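**Re-starting a sourdough after a long break, what worked for you?**

---

**narkero_bakes** wrote:

Hello everyone! I let my starter sit in the back of the fridge since June (a move, then houseguests, then plain laziness) and now I'd love to get it going again before my sister comes to stay. It has a gray liquid on top and smells like nail polish remover. I poured the liquid off, kept a spoonful from the middle, and fed it 40 grams of flour and 40 of water. 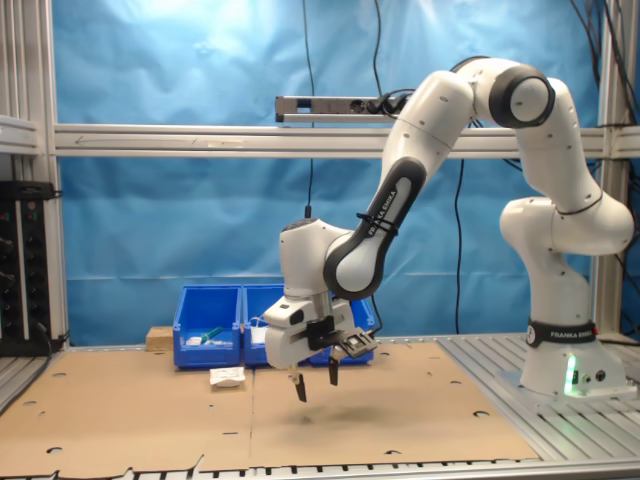 My kitchen sits at 70 degrees most of the day, a bit less at night, and I'm using plain all-purpose because that's what the corner store had. Should I be switching to rye? And do I really have to throw so much of it away every time? My grandmother would have had words with me.

---

**Meriem Chraibi** wrote:

Oh, don't give up on it, they're tougher than we are! The smell only means it's hungry. I'd feed it every 12 hours, and yes, a little rye does perk things up. I get mine from Ostapchuk, the small mill out past the county line, and I mix one spoon of it into the regular flour.

As for throwing it away, I'm afraid I do, at least for the first few days. Once it smells nice again you can save the extra for pancakes.

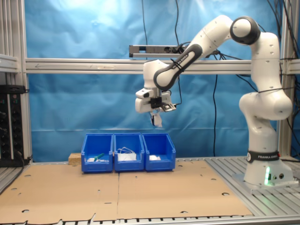 **Replies, page 2**

---

**prilloser** wrote:

I'm going to disagree with Meriem, very fondly, on the discarding. If you start with a teaspoon you can feed it tiny amounts and toss next to nothing. I've kept mine that way for years and it raises a loaf just fine. All that flour going in the trash makes me sad, especially at today's prices.

Also, do check for pink or orange streaks. If you see any, throw out the whole jar and start fresh. 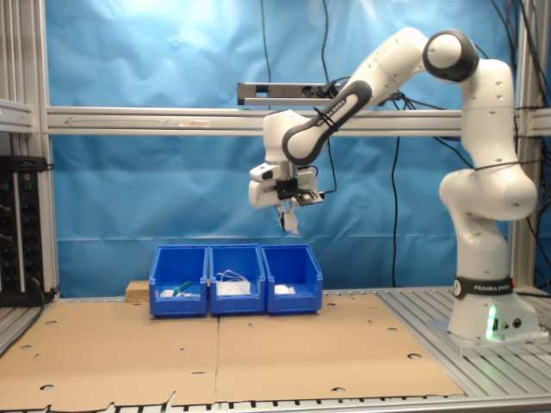

---

**Meriem Chraibi** wrote:

Fair enough on the small jar, though mine always sulked when I kept so little of it, and it dried out around the sides too. Maybe my lid was to blame! I still say a bigger batch is easier for a beginner to read. You can see it climb. But I'm with you completely on the pink streaks.
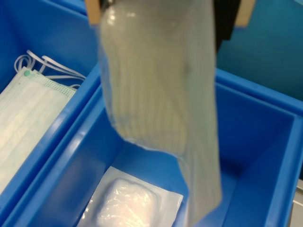
---

**narkero_bakes** wrote:

Thank you both, this is so kind! No streaks at all, I looked with a flashlight. I've split it into two jars, one Meriem's way and one prilloser's way, and the little one has bubbles already. When one of them doubles I'll try the Nirkier loaf from the recipe board, the one with 400 grams of flour. Does it need a Dutch oven, or will a covered roasting pan do?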